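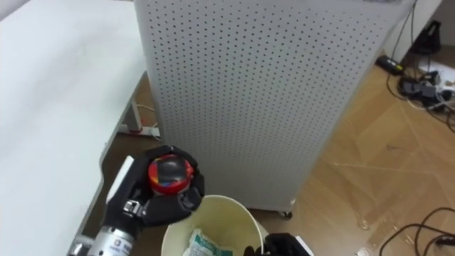
The robotic hand holds an object above a wastebasket during a clearing task. Photo: Botdale

Botdale Opens Second Round of Household Task Teaching

2020-09-03

Botdale has opened the second round of its household task program, in which human operators guide a two-armed robot through ordinary chores by remote control. The recordings are used to train software that will later attempt the same chores without an operator. The round will run until November and is carried out jointly with the engineering firm Kostura, which supplies the control equipment.

The first round dealt with single movements, such as closing the fingers on an item or letting it go. The second asks for complete tasks. An operator must direct the robot to find an item on a table, pick it up, carry it past the edge of the furniture, and place it in a bin or on another surface. Each attempt is stored from start to finish, together with the positions of the arms and fingers and the view from the camera at the robot's head.

"A person clearing a table does not think about where the wrist should be," said Savita Negi, who leads the program at Botdale. "The operator has to think about it at first, and the early recordings show that. We keep the slow attempts as well as the smooth ones, and we mark which is which."

The company plans to collect 3000 attempts before the round closes. Of these, 2000 will be used for training and the remainder will be held back for testing. The tasks have been divided into 71 short instructions, written in plain language so that operators with different levels of experience can follow them in the same way. An instruction names the item and the place where it should end up, and leaves the choice of grip to the operator.

Setting of the Tasks

The work takes place among full-size household and office furniture. Botdale chose this approach after staff reported that software trained at a single bare bench performed poorly when the height of the surface changed. Furniture is moved between sessions according to a written plan, and the new arrangement is entered in the record before the operator begins.

Small containers are among the items used most often. They can be gripped from above or from the side, and a rounded shape will roll if the fingers close unevenly. In the tabletop tasks, an item may be placed alone on a wide surface, which allows the operator to practice the approach before other objects are added.

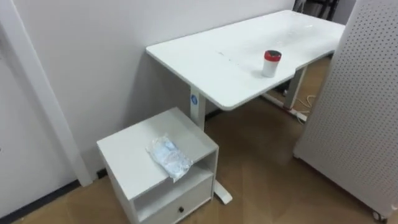
Training of Operators

Operators complete 4 practice sessions before their recordings are accepted. Torquil Lennox, who is responsible for operator training, said the most common difficulty for beginners is judging depth through the head camera.

"People tend to stop too high above the item and then come down in small steps," Mr. Lennox said. "We ask them to rest the free arm, bring the working hand in at a steady pace, and pause once before closing the fingers. If the grip is poor, they should open the hand and try again within the same recording."

Release is taught as a separate skill. When the target is a bin, the operator is asked to hold the item over the opening and check its position in the camera view before the fingers are opened. An item that lands outside the bin is recorded as a miss, and the attempt remains in the collection under that label.

Bhupendra Sengar of Kostura said the control equipment had been adjusted following comments from the first round. Finger movement is now scaled to the size of the operator's own hand, and a foot switch allows the arms to be held still while the operator changes posture.

Review and Next Steps

Recordings are reviewed by a second member of staff who was not present at the session. The reviewer confirms that the instruction was followed and notes the points at which contact with the item begins and ends. Where the operator and the reviewer disagree, the attempt is set aside for a joint decision.

Botdale will publish a summary of the results after the round ends in November. Organizations wishing to propose additional household tasks may write to the program office, to the attention of Edmund Stępień. Proposals should state the item, the starting place, and the intended result.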